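Galerie: Kleine Räume, große Versprechen
Rundgang durch die Musteretage in Sostdale

Seit August steht die Musteretage von Pletden offen, sonntags bis zum frühen Nachmittag, Anmeldung nicht nötig. Gezeigt wird, wie man auf wenig Fläche angeblich alles unterbringt: waschen, trinken, sitzen, verstauen. Der Prospekt spricht von »durchdachten Ecken«. Ich bin Sándor Hajdu, richte seit Jahren Büros und Teeküchen ein, und bei dem Wort »durchdacht« greife ich erst einmal zum Zollstock. Von den Räumen habe ich mir fast alle angesehen. In die Galerie kommt vorerst nur einer, dazu meine Notizen aus den übrigen.

Eingang und Garderobe
Eine Hakenleiste von Condar, 1000 Millimeter lang, laut Schild für den Alltag einer ganzen Abteilung gedacht. Im August mag das gehen. Mit Wintermänteln würde ich es gern noch einmal sehen. Die Ablage darüber ist so hoch angebracht, dass meine Begleiterin sie erst bemerkte, als ich darauf zeigte.

Flurschrank
Türen bis zur Decke, innen lauter Böden im gleichen Abstand. Staubsauger, Leiter und Wischmopp passen damit nirgends hinein, und die hätte ich gerade dort gesucht. Auf Nachfrage hieß es, man könne Böden herausnehmen. Wohin mit den herausgenommenen, blieb offen.

Waschplatz mit Wasserspender
Laut Prospekt ein »kompakter Versorgungspunkt«. Für den Waschtisch allein werden 427 Euro verlangt, Montage extra. 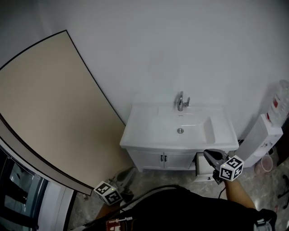 Waschtische mit Unterschrank verkaufen sich über den Stauraum, und dort wird auch am meisten geschummelt. Hinter den Türen sitzt in der Regel der Siphon, und was übrig bleibt, reicht oft gerade für Putzmittel und eine Packung Papiertücher. Am Modell in Sostdale gefällt mir immerhin, dass das weiße Becken nach rechts gerückt ist und links eine flache Ablage bleibt – da kann eine Seifenschale stehen, ohne dass man mit dem Ellbogen daran hängt. Weniger überzeugt mich die Aufteilung darunter: links zwei Türen, deren dunkle Griffe in der Mitte eng nebeneinander sitzen, rechts ein eigenes Fach. Wer dort etwas herausholt, hat das Gerät mit der großen Wasserflasche gleich daneben. Für eine Ecke, in der morgens mehrere Leute gleichzeitig etwas wollen, ist mir das zu knapp gedacht. Und der glänzende graue Boden im Marmormuster sieht zwar teuer aus, ich würde ihn neben einer Wasserstelle trotzdem nicht verlegen, ohne vorher die Rutschklasse gelesen zu haben. Danach gefragt habe ich. Man wollte sie mir nachreichen.

Teeküche
Die Zeile kommt von Kiss und ist ordentlich gebaut, das gebe ich gern zu. Die Auszüge laufen ruhig, die Fronten schließen bündig. Nur die Arbeitsfläche neben der Spüle ist so schmal, dass ein Abtropfgestell sie vollständig belegt. Auf meine Frage nach einem Geschirrspüler bekam ich den Hinweis auf die nächstgrößere Variante, Aufpreis 296 Euro, das Gerät selbst nicht eingerechnet.

Sitznische
Zwei Bänke, ein Klapptisch. Fünf Minuten sitzt man gut, danach meldet sich der Rücken. Die Polster seien »bewusst fest«, hieß es. Unter einer der Bänke ist ein Kasten, dessen Deckel sich nur öffnen lässt, wenn niemand darauf sitzt und der Tisch hochgeklappt ist.

Putzraum
War abgeschlossen. Den hätte ich am liebsten gesehen, weil man einem Grundriss dort am ehesten anmerkt, ob jemand ans Saubermachen gedacht hat.

Anfahrt und Zeiten
Parken kann man im Hof hinter der Halle, die Einfahrt ist schlecht beschildert. Wer Maße braucht, sollte sie selbst nehmen – in der Broschüre stehen Außenmaße, und die helfen bei Schränken wenig. Der Putzraum soll beim nächsten Termin offen sein, Bilder folgen dann auf dieser Seite.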